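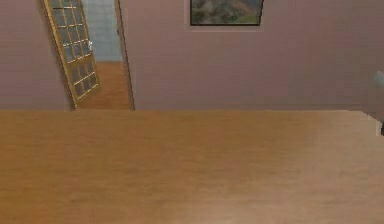 By Clementina Magalhães | Student project report | November

So our whole bench is still a simulation, bare wooden tabletop, pink wall, mountain painting and all, and I've grown pretty fond of it! My job was the shopping list. We've got $4000 to spend, and I priced three arms: the Jarus, the Flulen and the Hao. I loved the Jarus (lovely software, great manual) but it ate the lot before we'd even bought a gripper. The Flulen fits, with enough left over for five spare fingers and a proper clamp. Next I'll put its model on the virtual table and check the reach before we order. Freight quote's still to come.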